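Majumder Opens Evening Course on Teaching Robots by Demonstration

News | Workshops and Training

The training company Majumder has started an evening course in which people without a programming background learn to show a robot what to do. The first group met on Wednesday at 6 p.m. in the Hilesine building, and all 11 places were taken.

The course has four evenings. On the first two, the participants guide the arm by hand, moving it slowly through a task while the joints are recorded. On the last two they sit at a control station and move the arm from a distance, and they see only what the cameras send to them.

Janaka Haque, who leads the course, told us that both methods have their place. "When you push the arm with your own hands, you feel immediately if the path is good," he said. "But your hands are also in the way. With remote control the recording is cleaner, and you must learn again how to be patient."

The software for recording and playing back the tasks comes from Zamico, a small company in the same building. A demonstration can be stopped, cut at the beginning and at the end, and marked as good or bad by the person who made it. In the spring the Zamico team collected 332 demonstrations for its own tests, and a part of them is now used as teaching material. Participants watch good and bad recordings side by side before they are allowed to make their own.

According to Haque, beginners often make the same mistake. They want to be fast. The arm then passes the object, comes back, and corrects two or three times before it grips. A person watching does not mind this very much, but a robot that learns from the recording will learn the corrections too. He asks the participants to stop for a moment before every grip and to look at both fingers.

The tasks are taken from daily life: folding a towel, putting a lid on a box, opening and closing a school bag. The bag is the one that most people remember afterward.

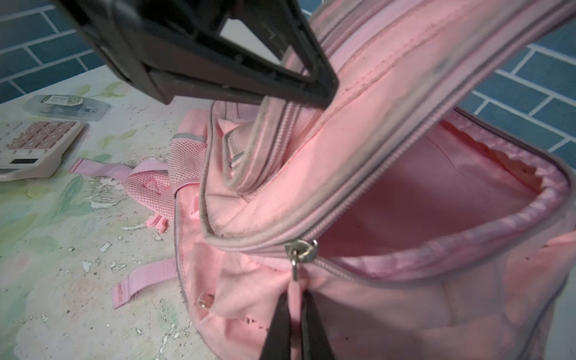
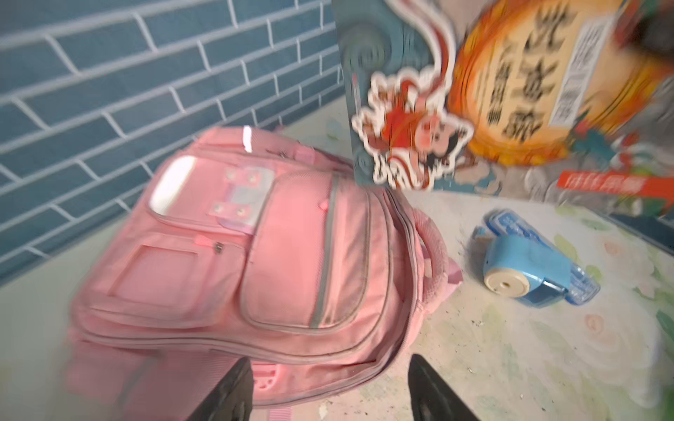 Soft objects are the subject of the whole third evening, and Haque prepared it longer than the others. A box keeps its shape when the gripper touches it, and a bag does not, so the same movement can give a different result each time. The tab on a zipper slider is a good exercise for this. It is a narrow piece of fabric, like the pink one held by the fingertip in the first picture, and the operator has to decide from which side to take it and in which direction to pull. If the direction does not follow the track, the cloth around it can move together with the slider. Haque lets each participant try one zipper in both directions, and then the group discusses which recording should be kept.

The practice time is around 40 minutes per person on each evening. The rest of the time is used for watching others, which some participants found tiring at first. One of them, a packing supervisor from Amow, said she had expected to spend more time with the controls in her hand, but that she noticed her own mistakes better when somebody else was making them.

Amow has sent four employees to the course. The company wants to find out if its own staff can record simple packing tasks without calling a technician for each new product. It has not decided yet if it will buy equipment.

A second group is planned for May. It will have the same number of places, and the hand-guiding part will be a little shorter. Knowledge of programming is not required, but participants should be able to sit at a screen for a longer time. Persons who wear glasses are asked to bring the pair they normally use for computer work.

Registration is at the Majumder office on the ground floor of the Hilesine building. Those who could not get a place in the first group are already on the list and do not need to register again.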